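Nallby open day, Triststead. Notes on the hand-held gripper demonstration, posted in order as I type them up. Mostly about the data side. I skipped the talks.

1/ Nallby opened its Triststead site to visitors for an afternoon. The program had a mobile base running laps in the hall, a bin-picking cell behind glass, and a small room upstairs labeled "household tasks." I spent most of my time upstairs.

2/ The upstairs demo had no robot arm doing the work. An operator holds a pair of grippers, one in each hand, and does a chore with them. Motion and video are recorded. The recordings are later used to train a policy for an arm carrying the same type of gripper.

3/ Nallby calls the set Monano. That covers the two grippers, the head unit and the recording software. The hardware is on its second revision. I saw the first one at a trade show in April and the handles have changed since then.

4/ Visitors went up in small groups and stood along one side. The operator ran the task, reset the table, ran it again. Nallby staff answered questions between takes and asked for quiet during them, although no audio is recorded. I assume it helps concentration.

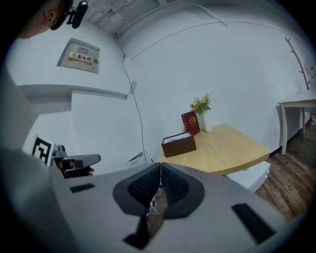
Thread last updated: Oct 2, 2020

5/ The finger pads are black with a mesh texture, and on this unit they close to a V at the top. I was told the pads are a wear part and get changed on a schedule. The person I asked did not know the schedule.

6/ Pad texture matters more than it looks. A smooth pad lets a plastic packet slide under light grip, and the operator then squeezes harder without noticing. The policy learns the hard squeeze and applies it to everything, tissue included.

7/ Tracking is partly by printed markers, the usual black-and-white square codes. Each gripper has its own. A camera with a view of both can then recover where one hand is relative to the other, which head tracking alone does poorly.

8/ I asked what happens when one hand blocks the marker on the other. Short gaps get filled from the inertial sensor. Long gaps get the take rejected. The cutoff is a setting, and they change it per task.

9/ The cameras on the grippers are very wide. Straight walls come out as curves. Nallby trains on the uncorrected picture. Their reasoning is that the arm will carry the same lens, so there is nothing to correct for. I agree with this as long as they never change the lens.

10/ If they do change the lens, they have a problem with every recording made so far. Staff said there is a conversion step planned. I did not see it and would not count on it for small objects near the edge of the view, where the distortion is worst.

11/ The station was a small square table with a light wood top against a white wall. On it: a dark brown tissue box, a red book standing upright, a white vase of flowers. Ordinary things. There was a white desk nearby that was not part of the task.

12/ The task card read, in full: "Remove packet from box. Place on table. Return packet to box." Five steps were scored, counting approach and release separately. The book and vase are there as obstacles and as visual clutter.

13/ A visitor asked why flowers. The answer was that leaves are difficult for depth estimation and they want difficult things in the background early on. The arrangement gets swapped between sessions. The box gets turned to a new angle between takes.

14/ Figures given on the wall sheet for this task: 106 takes kept, 27 rejected. The sheet did not break down the rejections. Staff said most were marker loss or a late start, meaning the operator moved before the recorder was ready.

15/ Late start is a user interface problem and I said so. There is a small green light at each gripper, and the operator is expected to check both before moving. A person watching a box on a table is not looking at two small lights near their wrists.

16/ Suggested fix: a short buzz in the handle. They have tried it. The buzz showed up in the inertial data, and filtering it out delayed the start further. They are now looking at a tone. That would at least leave the sensors alone.

17/ The grippers are held from below, hand around the handle, with the fingers pointing away from the body. Visitors were allowed to try one set that was not recording. The weight is fine for a few minutes. The balance is forward, and you feel it in the forearm.

18/ Sessions are limited to 16 minutes and then there is a break. I think that is long. My own takes, none of them recorded, got worse quickly. I was correcting for tired wrists well before I would have asked to stop.

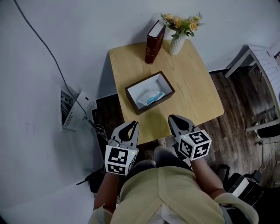
Monano grippers at the table edge, packet in the open box.

19/ The operator worked seated for this station. That fixes the head height within a narrow range. It also means the recordings contain very little body movement, so the policy should not be expected to handle a box that is out of reach.

20/ I asked if they also record standing. Yes, at another site, with a kitchen counter. The two sets are kept separate for now. Mixing them lowered the results on both, and they have not worked out why.

21/ The approach to the packet is the interesting part. The box has side walls, the gripper fingers are curved, and the space between packet and wall is small. A bare hand would tip the packet up with one fingertip. With two hard fingers you have to plan the angle before you go in.

22/ The skilled operators come in on a diagonal. New ones come straight down, touch the bottom, and close. Both count as a success on the score sheet. I would want them labeled differently, and staff said that is under discussion.

23/ The second hand is underused in this task. In the takes I watched, it either steadied the box or waited. Waiting is also data. A policy trained on a lot of waiting will wait, sometimes with the arm parked exactly where the other one needs to go.

24/ Cabling. There is a lot of it at floor level. The plan is a battery pack and local storage, with transfer at the end of the day. For a fixed table the cables are acceptable. For anything involving walking they will have to go.

25/ Calibration is done at the start of each session, and again if a gripper is dropped. Drops are reported by the operator. I asked if the software can detect a drop. It can detect the impact, but it does not currently do anything with that information.

26/ The marker supplier is Khổng, who also make the mounts. Nallby used to print its own on office paper. Paper curls at the corners as humidity changes, and a curled corner moves the estimated pose by more than you would like when you are aiming into a box.

27/ Downstairs they had an arm running a policy trained on an earlier version of this task. It was slow and steady. On the try where I was close enough to see well, it took the packet out, held it over the table, and released from slightly too high. The packet landed on its edge and fell flat.

28/ Staff put the high release down to the training data. Operators look away at the moment of release, toward the next thing, and let go early. At human speed it makes no difference. At the arm's speed you get a small drop each time.

29/ Success rate for that policy was not on display. I asked and was told it is measured weekly and not published. Reasonable for a product in development, less useful for visitors trying to judge it.

30/ What I would like next time: raw takes shown next to rejected takes, the criteria for rejection in writing, and some time with the annotation tool. That tool was mentioned in several answers and was not on show.

31/ Correction to 14: the rejected takes are not deleted. They are stored and flagged, and a few have been used to train a detector for bad starts. Thanks to the reader who was in the group after mine and took down the lower half of the sheet.

32/ Correction to 26: Khổng makes the markers for the current revision only. Mounts on the earlier revision were made in house.

33/ Practical, for anyone going to the next one. Parking at Triststead is behind the building and the entrance is on the far side of it. Sign up for the upstairs slot when you arrive. The downstairs cells run all afternoon and can be seen any time. Long sleeves get in the way of the handles, so roll them up before you try the grippers.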